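Reading the handheld gripper paper with a raised eyebrow

I have been meaning to write about this since August, when three separate people sent me the same preprint with some version of "have you seen this??" in the subject line. Yes, I have seen it. I've read it four times now, and I've spent more evenings than I wanted to with the supplementary tables. I still don't know what to think, so this is going to be long and it isn't going to be fair to everyone.

The claim goes like this. You want a two-armed robot to do chores in a house. The old way to teach it is to haul the robot into the house, sit somebody at a set of controls and have them drive the arms through the chore again and again. It's slow, and you only ever get the two or three houses you can talk your way into. The newer way is to leave the robot at the lab, hand a person a pair of grippers with trackers on them, put a camera on their head and let them do the chore themselves. Then you train on that. The group behind this paper calls their version Plillo. They report that a policy trained on 754 handheld demonstrations, with 6 robot-driven ones mixed in at the end, does as well as a policy trained on 285 robot-driven ones.

Fine. Read that sentence again, though, and look at what is being compared. 754 against 285. The pitch is that the handheld demos are cheap, and I believe they're cheap, but "does as well as" is carrying a lot of weight when one side gets more than twice the data. I went looking for the row where both sides get 285. There isn't one. There is a curve in the appendix that you can squint at, and if I'm reading the axis correctly the handheld policy at that point is quite a bit worse. The text never mentions it.

I wrote to the first author, Halfdan Steinarsdóttir, and to be clear the reply was quick and perfectly polite. The argument is that hours of human time are the right thing to hold equal, and that demo counts are a distraction. I have some sympathy with that. An hour is what you pay for. But then show me the hours! The paper gives collection time for the handheld set and leaves out setup, calibration, moving between homes, and the takes that got thrown away. For the robot set it counts everything, down to rebooting the arm. Pascal Caron pointed this out to me before I had noticed it myself, and now I can't stop seeing it.

My second complaint is about the tasks. All of the headline results are tabletop pick-and-place with a bit of drawer opening. These are the things a handheld gripper is going to be good at. A person's arm goes where it likes. It reaches behind a basin, it twists, it leans in from the hip, and none of that has to respect the joint limits of whatever arm you plan to bolt the gripper to later. The paper says motions the robot can't reproduce were "filtered." How many? What kind? If you filter out every awkward reach and then test on tasks with no awkward reaches, you've tested something, sure, but I wouldn't call it chores.

And homes are full of awkward reaches. This is the part where I do think the method people have a point, more than the teleop people like to admit. Birthe Ragnarsson let me look over some of her recordings from the Ratstead collection, which uses the same general recipe (two grippers, marker cubes for the pose, a view from the head), and they look nothing like a lab bench. Floors that shine, furniture shoved up close, stuff in the corners.

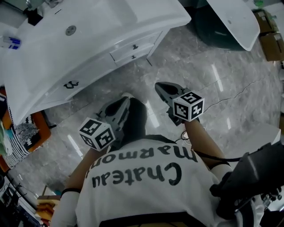 Both grippers out over the marble, a marker cube on each. Vanity on the left, ceiling lights all over the floor.

I like this one a lot, and it's also a decent summary of what worries me. Look at the floor. Marker tracking depends on finding crisp black and white squares, and a polished floor hands you reflections for free. With the faces turned toward the camera, as they are in that view, I'd expect the pose estimate to be fine. Turn the wrist so the cube swings away from the head and you're guessing. The Plillo paper reports an average tracking error and it's impressively small, but an average is exactly the number I don't want. I want the worst stretch of the worst take, in the shiniest room, and I want to know whether that take was kept.

Then there's the black-and-white patterned fabric over on the left. High-contrast patterns are all over people's homes. I asked Birthe if they give her detector trouble and she said less than I'd think, most false hits get rejected on the ID check. So that's one of my objections gone, or at least smaller. I'll take it. I had a whole paragraph drafted about zebra curtains.

What I can't get past is the hands. The person's forearms are in view in this sort of head footage, bare skin and wristbands and all, and the robot doesn't have forearms like that. The paper's answer is to lean on the views from the gripper cameras and to crop the head view hard. Does it work? The ablation says dropping the head view entirely costs them very little. Which is good news for the method and slightly embarrassing for the pipeline diagram, where the head camera gets the biggest box.

Ingvar Þórarinsdóttir, who is more generous than I am about nearly everything, thinks I'm asking a first paper to be a fifth paper. Could be. Her view is that variety of homes beats quality of demos, that it always has, and that the comparison I keep whining about will get run by somebody within the year. She also says the Tudose people tried something close to it and gave up for lack of arms, so at least the motivation is real. I'd be happier if the paper had said "we traded precision for variety and here is what we lost." It says "without loss of performance" in the abstract. Abstracts get quoted. I've already seen it quoted in a funding pitch.

So where am I? I think handheld collection is probably here to stay, and I'd use it for a first pass at a new task. I don't believe the equal-performance claim as written. What would change my mind:

A row with equal demo counts. A row with equal total hours, counting the boring parts on both sides. The discard rate, broken down by reason. One task, just one, that needs the arm to go somewhere uncomfortable. And please, a results table where the test kitchen wasn't also a training kitchen. I had to read the split description three times on Wednesday to be sure of that, and Skarphéðinn Mikkelsen read it independently and came to the same conclusion. Two of the three test rooms appear in training with the objects swapped. They do say so. It's in a footnote.

I've asked whether the raw takes will be released, including the rejected ones. The answer was "we hope to." If that changes I'll rerun the comparison on our own Pitora arm, which is old and slow and has a wrist that hates being asked to rotate past vertical, and I'll post whatever comes out, including if it makes this post look silly.

Small correction to an earlier version: I originally wrote that the gripper camera ablation was missing. It's in the supplement, under a different heading than I expected. Thanks to Pascal for catching it.

14 comments
Share this post (37)

Get new posts by email. Enter your address to subscribe. You can unsubscribe at any time.

This site uses cookies to remember your preferences and count visits. Accept | Manage settings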